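Moving the blog off Grullivell

I finished moving this site off Grullivell on 4/20/20. The old host still works, but the renewal price went up and the control panel got slower every time they redesigned it. These are my notes on the parts that took time, mostly so I can find them again.

The site had 962 posts. Grullivell offers an export button which produces a single XML file. The file is valid, but it leaves out drafts, it leaves out comments that were approved by email, and it writes every timestamp in server time without saying which zone the server is in. I worked out the zone by comparing a few posts against messages I had sent the same evening. Posts written after the October clock change were off by a different amount from the ones before it, so a single correction for the whole archive is wrong. Apply the offset per post.

Permalinks were the larger job. The old addresses had the form year, month, title. The new setup, which is plain files built by a small generator called Ambrose, prefers the title alone. I kept the old form. Several people have linked to the Lamham bus timetable posts over the years and I did not want to maintain a redirect table for them. Ambrose will accept a path pattern in its settings file, but the documentation puts this under "Themes" for some reason.

Two titles collided after the punctuation was stripped out. Ambrose does not warn about this. It writes the first file, then writes the second one over it, and reports success. I found it by comparing the number of files in the output folder with the number of posts in the export. Cyril Lockwood has since sent me a patch that stops the build on a duplicate path. It works, and I have left it on.

Character encoding gave the usual trouble. Anything I wrote in the old visual editor has curly quotes stored one way, and anything I pasted from a word processor has them stored another way. A search and replace handled most of it. It also damaged a post on regular expressions, which I restored by hand from the export.

Comments are now static. I converted the existing ones to plain text under each post and turned off new ones. If you want to reply, the email address is on the contact page. Nighat Janjua pointed out that threaded replies had been flattened in the wrong order, newest first, so conversations read backward. That was my sort key. It is fixed for everything except 11 posts where the export gives every comment the same time, and those I will have to sort by reading them.

Build time for the whole site is 21 seconds on my desktop. Uploading only the changed files takes less than that. The feed address is the same as before, though some readers may show old entries as unread again, as the entry IDs changed. I could have kept the IDs and did not think of it until the feed had gone out.

Still to do: the search box, the broken tag pages, and the Borbridge walking posts, which have their maps embedded from a service that has closed.

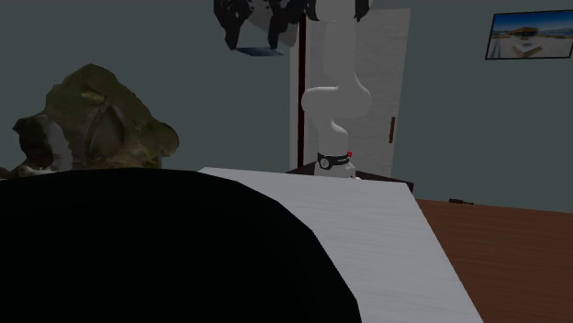

For the maps I will probably redraw the routes from my own GPS tracks and save them as ordinary image files, with the track offered as a separate download. The tracks are on an old laptop and I have not checked yet that they are all there.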